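Section 4: Clearing and storing the Kustel table set

4.1 Before you start
Read this section through once. Have a dry tea towel handy and keep the tabletop clear of crumbs, as grit will dull the finish on coloured pieces.

Caution: Do not use scouring pads or bleach on any Kustel piece.

4.2 Washing
1. Scrape off leftovers and rinse each piece in cool water.
2. Wash by hand in warm water with a mild detergent. The dishwasher may be used on the top rack only.
3. Rinse again. Stand the trays on edge in the rack.
4. Dry with the tea towel. Check the inside corners of the trays, where water collects.

Note: Tomato and turmeric can tint the lighter colours. Soak for 11 minutes in water with a spoonful of baking soda, then repeat step 2.

4.3 Setting pieces on the tray
1. Lay the square tray flat with its raised edges facing up.
2. Place the rounded piece on the tray, domed side up.
3. Check that it sits level before lifting the tray. Carry with both hands.
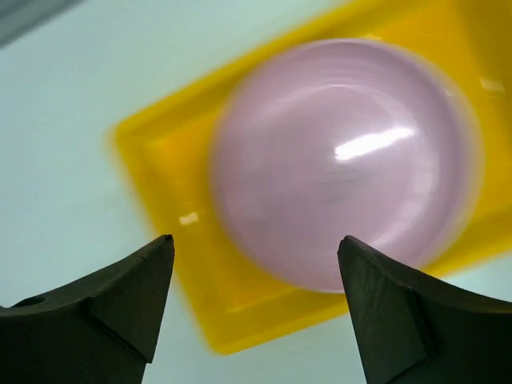
Photo: Marta Chornovol / Prundanix Housewares

The yellow tray and a pink rounded piece, domed side up. Any colours may be paired.

4.4 Storage
1. Stack no more than three trays.
2. Store away from the cooktop and out of direct sun.

Caution: Do not put hot pots on the trays. Marks left by heat are not covered by the warranty.

For replacement pieces, quote part number 1745 and the colour you need.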